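Der weiße Tisch

Also, den Tisch habe ich für acht Euro bekommen, und wenn ich ehrlich bin, wollte ich eigentlich nur die Lampe. Aber die Lampe war schon weg, und der Verkäufer (ein müder Mann in Hausschuhen, irgendwo am Rand von Avdale) schaute mich so traurig an, dass ich auf das Nächstbeste zeigte. Und das Nächstbeste war weiß, glänzend und so breit, dass es im Bus zwei Plätze brauchte. Der Busfahrer hat kein Wort gesagt. Er hat nur sehr lange geblinkt.

Zu Hause habe ich ihn erst mal ans Fenster gestellt, dann an die Wand, dann wieder ans Fenster. Meine Schwester meinte am Telefon, ein Tisch gehöre dahin, wo man seinen Kaffee trinkt. Ich trinke meinen Kaffee im Stehen, im Flur, aber das wollte ich ihr nicht erzählen, sie macht sich sowieso schon Sorgen.

Das Problem mit dem Tisch war, dass alles herunterrollte. Stifte, Schrauben, einmal eine ganze Mandarine! Ich lag mehr unter dem Tisch, als ich daran saß. Irgendwann bin ich dann zu Carnell gelaufen, dem Laden unten an der Brücke, und habe dunkelgrauen Schaumstoff gekauft, einen langen Streifen, der auf dem Heimweg dauernd in der Tür der Straßenbahn hängen blieb. Den habe ich hinten und links an den Rand geklebt, abends um halb elf, mit dem Radio an. Seitdem sieht das Ding aus wie ein Tablett für einen sehr großen Kellner.

Und ich muss sagen: Ich war stolz. Ich bin fünfmal aus dem Zimmer gegangen, nur um wieder hereinzukommen und überrascht zu sein.

Dann kamen die Kabel. Ich weiß nicht, wie andere Leute das machen, bei mir vermehren sie sich über Nacht. Das lange schwarze habe ich ordentlich an den Rand gelegt, wirklich, mit dem Lineal fast, und am Morgen lag es quer über der Platte, in einem großen Bogen, wie ein Fluss, der sich ein neues Bett gesucht hat. Ich habe es wieder weggeschoben. Am nächsten Morgen dasselbe. Ich wohne allein, und die Katze von Jiltia, dem Imbiss nebenan, kommt höchstens bis zur Fußmatte.

Am dritten Abend habe ich mir einen Stuhl geholt und gewartet.
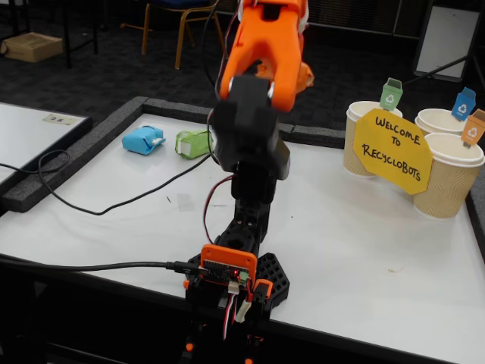

Gegen zwei muss ich eingenickt sein, jedenfalls war mein Tee kalt, als ich wieder hochschreckte, und draußen fuhr schon der erste Bus. Das Kabel lag im Bogen. Ich habe es liegen lassen und bin in den Flur gegangen, Kaffee trinken.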